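Crayon baskets - one color each or all mixed?

lendness_crafts
Finally sorting the crayon stash and I'm having way too much fun with it!
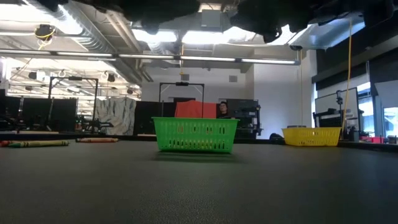 Green basket, yellow basket, first three crayons.

I want greens in the green one and the warm colors in the yellow one. Thoughts?

Trumari50
Love those baskets! The slots let the crumbs fall through, so put a sheet of paper under them.

baidoo
Color sorting lasts one afternoon with kids. I'd mix everything and go by size.

lendness_crafts
Mine like the sorting part though, they race each other - it's half the game.

baidoo
Fair, but where does brown go? We had a fight over brown.

Trumari50
Brown is warm. Yellow basket.

nanoretti
Disagree, brown gets its own cup. Also keep the wrappers on as long as you can, the peeled ones roll off everything.

lendness_crafts
Own cup for brown, I'm sold! Doing the markers next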